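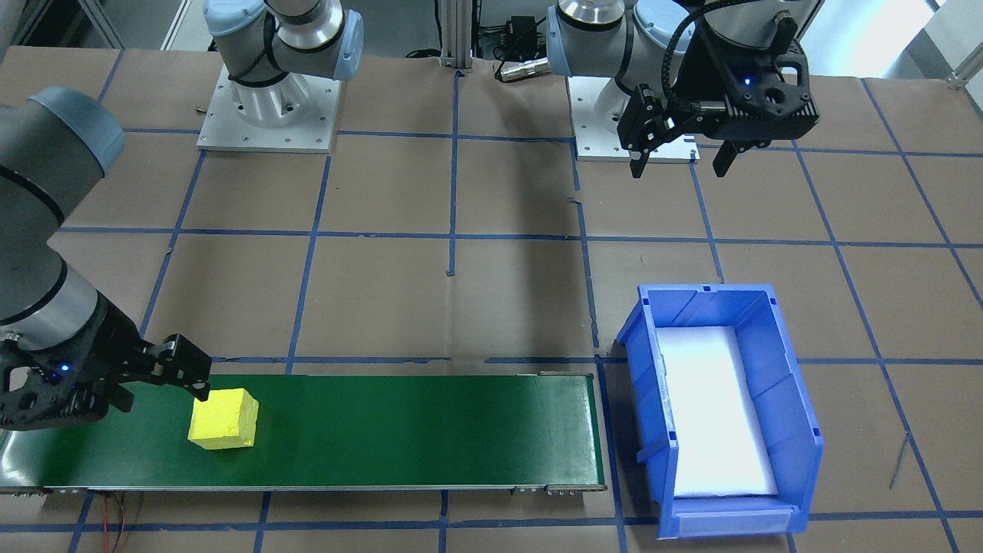 Brown paper and blue masking tape on the work table.

I've been meaning to write about masking tape for ages, and February seems the right month for it, seeing as half of you are decorating the spare room while it's too miserable to go out.

My hallway took two goes. First time round I bought the cheapest roll in the shop, left it up for 6 days (I know, I know) and it brought a good strip of the old paint off with it. Čestmír Kolář, who taught me most of what I know about painting, had a look and just sighed. His method is to press the edge down with an old bank card, paint a thin coat of the wall colour over it, let that dry and only then put the new colour on. Then pull the tape back on itself, slowly, while the last coat is still a bit tacky. I tried it on the skirting and the line came out so crisp I made everyone come and look at it!

Worth saying too that tape goes off. Two rolls from the back of my shed had turned to toffee, so keep yours indoors in a bag if you can.

If you've got stripes or checks planned, do the pencil marks first and stand back before you stick anything down. I'm doing the box room next in a grey called Moon, and I still can't decide about the ceiling. Answers by email please, strong opinions welcome.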